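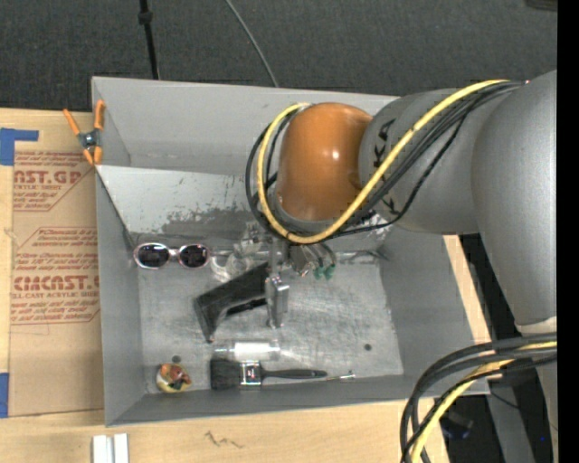 *The arm over the bin at Vivdale, with sunglasses, a paintbrush and some clear plastic to choose from.*

Our grasp planner at Vivdale has 897 tunable settings, and I'd trade most of them for one that says "I don't know." Clear plastic sends it into a confident trance. It scores a grasp on thin air, then replans with the same bad depth data and the same cheerful number.

Traian Rusu wants a bigger model. I want the software to admit doubt and pick up the paintbrush first. He calls this giving up. I call it August, with 19 open bugs.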